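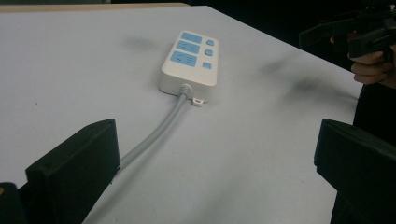
What I did for my court-watching project

I picked Lau v. Turkmont, a small claims fight over a deposit, mostly because the file was short (ha). It ran to 524 pages! Wulan Tarigan and I split it, and I got the transcript of the motion to strike, heard 8th July.

The motion asked the judge to throw out the whole claim over a late form. Turkmont's side talked for over 700 lines of transcript and cited 9 cases, two of them twice. Ms. Lau, who had no lawyer, answered in four sentences. The judge denied the motion and gave her costs.

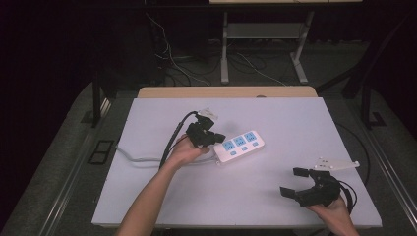
Fig. 2. Power strip and two hand-held grippers at the table.

I still don't get why the costs were set before anyone argued them. Teguh Chong thinks it's a local rule, so I'm looking that up for the November draft.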